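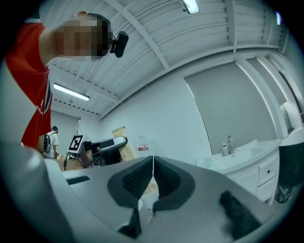

Predell Hand-Held Gripper Kit: what you get, and what the listing leaves out

The Predell kit is sold as a complete set for recording hand demonstrations without a robot in the building. In the carton are 4 hand-held grippers, 4 sets of spare finger pads, a charger, and a printed sheet of setup markers. Sornley, the seller, lists it for small teams who want to start gathering data the day the carton arrives. We ran it for most of May and would put that claim a little lower.

The grippers
A light gray body with two dark gray rubber pads that face each other across the opening. The inner faces are ridged, and the ridges do help with smooth things like cups and small bottles. They are less sure of themselves on thin paper. Sornley calls the pads "all-purpose," a word that should always make a buyer slow down. Weight is given as 124 grams per pair of fingers, with no figure for the full tool. We asked for one and were sent the same sheet again.

Grip comfort is fair for short tasks. After a long run of kitchen or sink work the housing gets in the way of the wrist, mostly when you turn the tool sideways to reach under a faucet.

Recording
The listing says 200 demonstrations per charge. It doesn't say how long a demonstration is. Ours were longer than theirs, I suspect, and we stopped well short of that number on every unit – one of them much sooner than the rest. Sornley offered to swap it, and to be fair the swap was quick.

Files come off through the Choi desktop app, sold separately. This is in the small print under "Requirements," below the fold. The app works. It also wants an account, and it renames your folders.

Markers and space
The sheet has to be cut and mounted, and no stands are supplied. Plan on buying your own. The setup guide shows a bare lab bench, but most buyers will be working in ordinary rooms with ceiling lights and white walls, and it has one paragraph on glare.

Compared with the Hanen set
Hanen sells fewer grippers in the carton but includes its software and stands. Its pads are softer and wear faster. If you already pay for the Choi app, Predell is the cheaper way in. If you don't, add up both carts before you order.

Returns
Unopened cartons only. Spare pads are not returnable.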